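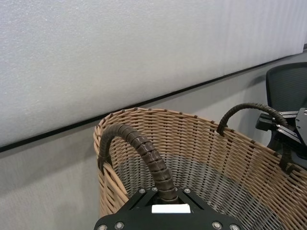
Flovden helps small organisations to plan and buy robot equipment. We are a planning office, so we do not build robots and we do not sell them. Our clients are workshops, training colleges, packing rooms and a few care homes, and most of them come to us with a sum of money already agreed and no clear list of what it must pay for. We make the list together with them, and we begin from the task and from the objects. A woven wicker basket with two wrapped handles is a good object to begin with. The handles are curved, the rim is thick and rounded, and two arms must reach it from different sides. From such an object we can write down many things which have a price: how many arms, what kind of gripper, how much free space on each side, and how many hours of setting up before the first useful day.

How we started

The office was opened by Uyên Tiêu and Vinh Mai. Uyên worked before in purchasing for a furniture maker, where she signed orders for machines and later had to explain to the directors why the machines needed more money. Vinh was a service engineer. He visited the customers after the sale, and he often found good equipment in the wrong room, or with the wrong power supply, or with no person who had time to learn it. They met on one of these visits. The machine was a pallet wrapper and it was standing in a corridor, because the door of the packing room was too narrow.

In the beginning we worked only on Saturday, from a rented desk in Onarville. Today we have 9 people and our own rooms in the same town, with a small test area on the ground floor where clients can try their own objects before they order anything. Until now we have written 124 equipment plans. Some of them are four pages and some are much longer. In several cases the plan recommended to wait one more year, and we think these were also good plans.

What we do for you

The first thing is a visit. One of us comes to your place, usually for half a day, and looks at the work as it is done now by hand. We ask to see the ordinary work and please do not clean up for us. We measure doors, tables, sockets and the height of the ceiling, and we talk with the people who do the task. After the visit you receive a short letter with what we saw and which questions are still open.

The second thing is the trial. You send us or bring us the real objects: baskets, boxes, bags, bottles, whatever your people handle. Please send the used ones also, with the bent edges. A new box from the supplier behaves very well, and the box that was in your store for two winters behaves differently. The trial normally takes two days, and you are welcome to be present. Vinh starts at 8 in the morning and he makes strong coffee.

The third thing is the budget plan. It has always the same parts, so that your finance person can compare one offer with another:

Arms and grippers, with spare fingers and pads
Cameras, cables and mounts
Tables, frames and floor work
Safety measures and the risk assessment
Computers and software, including the yearly fees
Installation and setting up
Training, counted in paid hours of your own staff
Service and repair for five years
A reserve

The line which clients forget most often is the training. The hours are not on any invoice, therefore they look free. In one plan for a packing room at Swanepoel we counted 415 staff hours in the first year, and the manager had planned none. She did not cancel the project, but she moved the start from September to January, when the work there is quieter, and she bought one arm first and the second one later.

The fourth thing is help with the offers. We write the request to the suppliers in plain words, we read what comes back, and we put the answers side by side. You choose. We do not sign for you and we do not take a commission from any supplier, also not in the form of discounts or invitations.

One arm or two

This question comes in nearly every first meeting, so we answer it a little here. Two arms do not cost exactly the double of one. The table, the computer and a part of the safety work can be shared, but the programming is longer and the free space must be bigger. Two arms are worth the money when the object has two places to hold, or when it is soft or wide and hangs down if you lift it on one side. If your objects are small and stiff and arrive always in the same position, one arm is mostly enough, and we would prefer you spend the difference on good grippers.

For grippers our advice is to budget for two sets at least. The first set is chosen before you know the work well – this is normal – and after some months you will want other fingers. It is much easier to ask for this money at the start than to go back to the same people and ask again.

What our work costs

The visit together with the letter has a fixed price of 2657 crowns, and travel inside the region is included. If you continue with us to the full plan, this amount is taken off the final bill. The trial and the budget plan are priced after the visit, since a care home with one task and a factory with several are not the same amount of work. You will have the price in writing and it does not change unless you change the question.

For schools and colleges we have a lower rate. We also accept that a class follows the project as part of their course. The technical college in Gresstead did it this way, and the students wrote the first version of the risk assessment by themselves. It was careful, and we had to correct only the part about the emergency stop, which they had placed behind a cupboard.

How we like to work

We write short reports. We use the names that your own staff use for things, even when the supplier has a more elegant name. When we do not know a price we leave the line open and write who must be asked, and we do not fill it with a guess. All plans are read by a second colleague before they leave the office, normally by Uyên, who adds up every column again with a pencil.

We speak English, Vietnamese and a modest German in the office. None of us has English as the first language, so please tell us if a sentence in your plan is not clear. We will write it again without extra cost.

Visiting us

The office in Onarville is open on working days from 9 in the morning until half past four. The test area is used for trials most of the week, so please write before you come. Large objects can be delivered through the yard at the back, where the gate is wide enough for a van. If you bring things in your own car, ring the lower bell and somebody will come to help you carry.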